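Kitchen benchtop

A kitchen benchtop (in North America, counter or countertop) is a fixed horizontal work surface in a kitchen, normally carried on base cabinets and used for preparing food and for standing small appliances. The term covers the slab itself, its edge treatment and any upstand formed in the same material. The wall finish behind it is the splashback.

Dimensions

The finished height of a benchtop is set by the cabinet carcass, the kickboard and the thickness of the slab. Depth is governed by the cabinets below, with an allowance at the front for the overhang and at the rear for scribing to an uneven wall. Islands are commonly deeper, as they are used from both sides. Clearance between the benchtop and the overhead cupboards is usually fixed before the splashback is ordered, so that a full number of tile courses can be fitted without a cut row at the top.

Materials

Solid timber tops are made from staves glued edge to edge. They can be sanded and re-oiled in place but move with changes in humidity, and must be fixed through slotted brackets that allow for this movement. Bamboo is worked in the same way, although it is botanically a grass. Strips are planed square and laminated under pressure, either flat or on edge, and the orientation determines the grain visible on the finished face.

Natural stone is graded for kitchens by porosity and resistance to acids. Marble is a calcareous stone and is etched by vinegar, citrus juice and many descaling products. Granite is harder and less reactive – though most granites are still sealed. Decorative laminate, consisting of a printed paper layer under a clear melamine surface, reproduces the veining of marble at much lower cost and mass. The Govar pattern book, compiled by Hanne Gunnlaugsson, listed 112 laminate designs, of which 19 were marble patterns with grey veining.

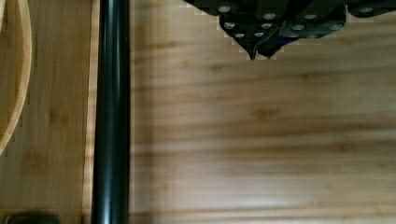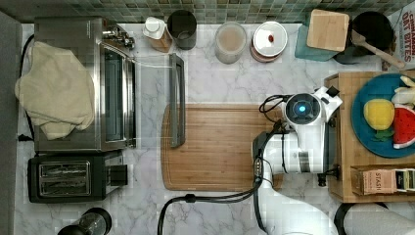
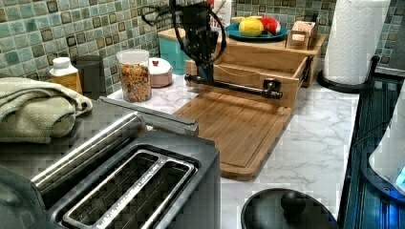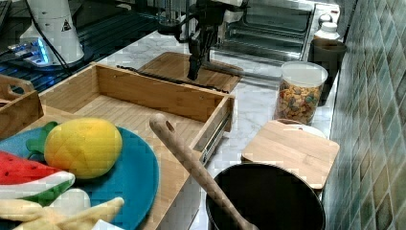 Can a scorch mark be removed from a laminate benchtop?

A scorch that has gone through the clear surface layer is permanent, and the usual remedy is to cut out the damaged section and inlay another material or to replace the top.

Joints and edges

Where two lengths meet at a corner, laminate tops are joined by a masons mitre, which keeps the rounded front edge continuous. The joint is drawn together from below with bolts set in routed recesses and sealed with a coloured compound. Stone tops are butt-jointed and filled with tinted resin. Joints are kept clear of sink cut-outs, as the narrow strips of material at the front and rear of the opening are the weakest part of the top.

Edge profiles include square, arris, bullnose and bevelled forms. A drip groove may be cut on the underside of the overhang to stop spilled liquid running back to the cabinet fronts.

Splashback

The junction between benchtop and splashback is filled with flexible sealant and not with grout, which cracks as the cabinets settle. Mosaic tile is supplied on mesh-backed sheets and is set after the benchtop has been installed. Its high proportion of grout makes it slower to clean than large-format tile or glass.

Care and wear

Boards and trivets are used on most materials to protect the surface from knives and hot cookware. In a survey of 100 rental kitchens in Grisau, Faustino Mendoza and Paraschiva Nistor recorded swelling at the sink cut-out as the most frequent defect in laminate tops, followed by chipped front edges. Heat damage was found in 11 of the kitchens. The authors attributed the swelling to failed sealant and recommended that exposed chipboard be primed before the sink is fitted.

See also: Kickboard; Masons mitre; Splashback; Work triangle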